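The Long Life of a Kitchen Table 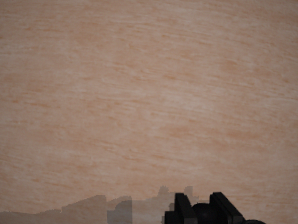 HOME & REPAIR

Monday, March 23, 2026

The table came into Boyang Gu's shop in Grostport on its side, strapped to a trailer, with one leg in a grocery bag. The owners had eaten at it for most of their marriage. They wanted the leg put back on and the top left alone, and it took Gu a while to explain that the two jobs were connected.

"The top had moved," he said. "It pulled the apron with it, and the joint gave up. If I glue the leg and do nothing else, they'll be back here next winter."

Solid wood takes in moisture from the air and gives it up again. A tabletop gets wider in a damp summer and narrower once the heat comes on, while its length hardly changes. Old tables were built with that in mind. The tops were held by wooden buttons or slotted screws that let them slide a little. Trouble starts when a helpful relative drives a long screw straight up through the apron to stop a wobble. The wood still wants to move, and something has to crack.

Gu sees a lot of long screws. He keeps them in a coffee can by the door.

He learned the trade at Zaidi, a furniture plant across the river that made dining sets until the owners moved the work elsewhere. He spent six years there, most of them on the sanding line. When the plant closed he bought two of its clamps racks and a glue warmer at the auction, and rented a former tire shop on the edge of town.

Most of what comes in is ordinary. Kitchen tables, chairs with loose rungs, a few desks. He turns down antiques that might be worth real money and sends those owners to a conservator in the city. He also turns down anything with a printed surface. "People think it's wood because it has a grain on it," he said. "I tell them before they unload, if I can."

Refinishing is the part customers ask for and the part he tries to talk them out of. Stripping a top means sanding it, and each sanding takes away wood that won't come back. For rings and light scratches he starts with mineral spirits and a rag, then a coat of paste wax. Often that's enough. A deep burn or an ink stain is another matter, and some families would like to keep theirs anyway.

If a top does need new finish, he prefers a wiping varnish in thin coats, with a day between them. Oil alone looks good at first but does little against a wet glass. The thick bar-top coatings sold at hardware stores are tough, but once they chip there is no easy way to patch them.

For people who want to look after a table at home, his advice is short. Keep it away from the heat register. Wipe up water and use a barely damp cloth for the rest. Turn it over once a year, with help, and check the screws by hand. If one is loose, tighten it gently. If it won't tighten, fill the hole with a glued sliver of hardwood and start again.

The table with the bad leg stayed in the shop for two weeks. Gu took out four screws that didn't belong, cut new buttons from a maple scrap, and reglued the joint. He left the top as it was, apart from wax. The owners picked it up on a Saturday in the same trailer, and he rode along to help get it through the kitchen door.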